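Mowat House Kitchen Group
Minutes of meeting, October 2026
Place: ground floor kitchen. Start 9 a.m.

1. Minutes of the last meeting
The minutes of May were read and accepted with one correction. The shelf brackets were bought from Ruvley, and the minutes said Ninex. Eleven members present, so decisions could be taken.

2. The counter beside the toaster oven
It was said again that people put down their shopping wherever they find a free spot. The meeting looked at how the counter is arranged now. The bamboo organizer has room on top for the round plate and the cups, and the drawer can be used for opened food, if it is in a bag. Some members wanted the organizer moved nearer to the sink, but there it would be splashed. The cutting board can lie in front of it, but it should be put back after use. Wooden spoons stay in the dark holder near the tiles.
Decided: the organizer stays on the marble part. The drawer is for opened packets only. 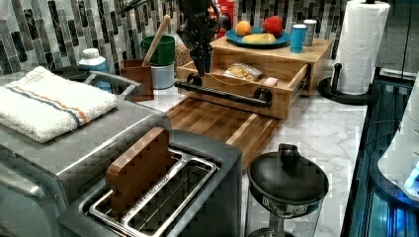

3. Snacks
There was a long discussion about the wooden crate. One opinion was that it should be for bread, because it has a cutout to hold it by and can be carried to the table. The other opinion was that bread dries out in an open crate, and this opinion had more support. Chips in a closed bag have no such problem. The Deep River Original Sea Salt was liked by most and will be bought again. A request for a flavoured kind was left for the next order.
Decided: the crate is for closed bags. Glass jars are not to be put in it, also not small ones.

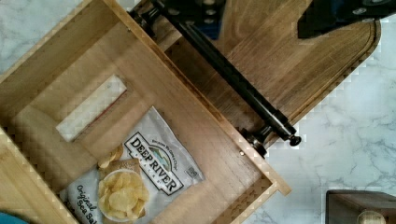 4. Cereal and the play food
The parents asked that the play food does not get mixed with the real food. It was agreed that the toy banana, the pepper and the orange have their place on the big round teal board, on the wooden top. Cereal boxes should stand upright at the back wall when breakfast is finished – at present they are often left lying at the front.

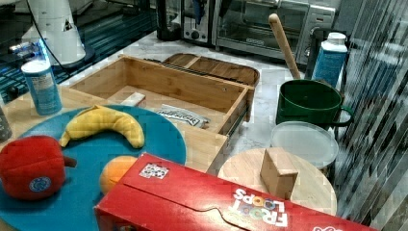 The proposal to pour all cereal into clear containers was not accepted. Members want to read the box, and the containers offered by Brusunus cost more than the group wishes to pay. It can be raised again if a cheaper offer comes.

5. Wooden tray
The rectangular tray has no fixed use. Proposed were: tea things, letters, small packets. Tea things had the most votes. The tray may be wiped with a damp cloth but must not go in the dishwasher.
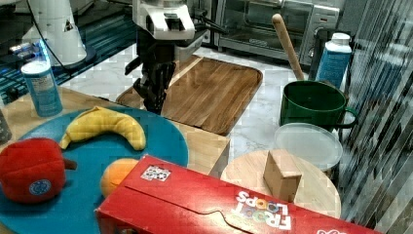 Item 5: the wooden tray, with the teal board and play food to the left.

6. Money
The kitchen fund stands at $1,750. A sum of $200 was approved for new dish towels, one more cutting board and shelf paper. Receipts go in the envelope as before.

7. Other matters
The quote from Ninex for the tap has not arrived. A reminder will be sent. The labels for the drawer and the crate are still to be written – in large letters, please.

The meeting closed without further business.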